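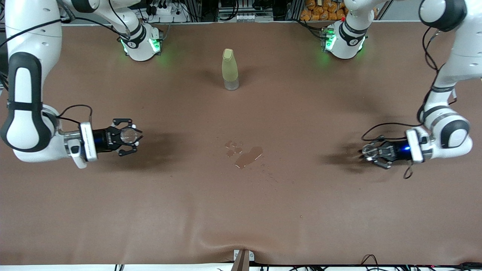
Cheuk-hei Hsueh
Equipment reviewer, teaching and teleoperation

Canis Ondora two-arm teaching kit

What you get: two arms, two finger grippers, a camera for each wrist, a pair of handheld controllers and the recording software. What the sales page says you get is a system that "learns from your hands in minutes." I had the kit on bench work through most of February, and I'd cross out that sentence before signing anything.

Teaching by remote control works like this. You hold the controllers, the arms copy you, and the software saves the camera views along with the joint positions. One saved run is a demonstration. The sales page suggests 20 demonstrations per task. For picking up a bottle and putting it back on the same spot, fine. For anything to do with drinks and barware we needed 226 before the trained arms did the job often enough to be worth watching, and a good share of those were repeats after an operator fumbled the grip.

Hand guiding is also included. You release the brakes and push the arm through the motion yourself. It feels natural with one arm. With two you need a second person, and your own sleeves end up in the camera views, so the recordings have to be sorted afterward. I stopped using it except for setting start positions.

Glass is where I'd slow down. The operator feels nothing through the controllers. You judge the squeeze by eye, with a short delay, and a new operator will close too hard or too little. Grip force can be capped in the settings, but the cap applies to both arms at once and resets when you load a new task. That should have been fixed before the kit shipped. 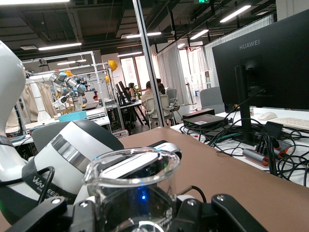 McPhee wrote in after an earlier version of this page went up: "You're being hard on it. Our operators were making usable recordings after 90 minutes, and we never touched the force cap. The trouble we had was people teaching the same task in different ways." I believe the 90 minutes. I'd still like to know what "usable" meant, and whether anyone ran the trained arms on a glass they hadn't seen before.

The point about different styles is a good one, though. Pick one way of doing the task, write it down, and make every operator stick to it. The software will happily mix a left-hand-first run with a right-hand-first run and give no warning. 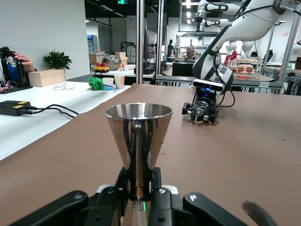

Small metal items are harder to teach than they look, mainly at the handoff between grippers. Expect to redo those runs. The review screen lets you trim the start and end of a recording but won't cut a mistake out of the middle, so a run with one bad grab goes in the trash.

The Brelletti stand sold alongside the kit is optional, and I'd skip it. Any stiff table will do. Cover it in something plain and keep spare covering on hand if you plan to teach pouring.

Setup took us roughly 23 minutes once we knew the order: arms, cameras, controllers, software. Start the software first and it won't find the second arm.

Ask the dealer for a trial on your own task, with your own people holding the controllers. If they offer to bring their own operator, say no.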